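Two arms and a table at Varnbridge

Remo Gruber had already put the kettle on when I got to the Varnbridge workshop, and he wanted me to know the good biscuits were for visitors. He has worked in returns at Cirnov for most of his adult life, and these days he looks after the table where the robot arms learn to handle soft goods, which at Cirnov mostly means toys.

"People think I press a button and go home," he told me, laughing. "I'm more tired now than when I was lifting boxes! But it's a different tired, it's in the head, and my back has forgiven me."

The old job, as he remembers it, was sorting up to 2000 returned items in a shift, with his hands doing one thing and his mind somewhere else entirely. When the first arms came over from the Wadunthorpe site last December, there were 60 people on the floor, and a fair few of them (Remo included, he admits) went home that evening and looked at job ads.

"My wife said, wait and see. So I waited, and I saw! Five of us moved to the arms. Others went to repairs, and a couple left, and I won't pretend they left happy. One of them still doesn't answer my messages, and I do think about that."

What does he miss? The talking, he says straight away. On the old line you could chat across the belt all day long, and now it's two people to a table and a lot of watching. He and his colleague Virág have taken to eating lunch with the repairs crew so they don't lose touch altogether.

He is fond of the arms, though he grumbles about them the way you might about a nephew. A box is easy, he says, but a plush toy gives way and folds over, and you have to think about where to take hold of it.

"I never once thought about how I pick up a teddy. Thirty years of it, and I never thought! Now I can talk about it until you beg me to stop."

I didn't beg, and we went over to the table so he could show me.

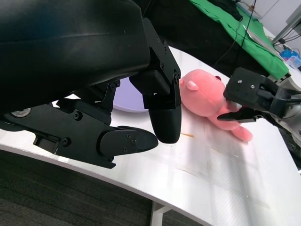
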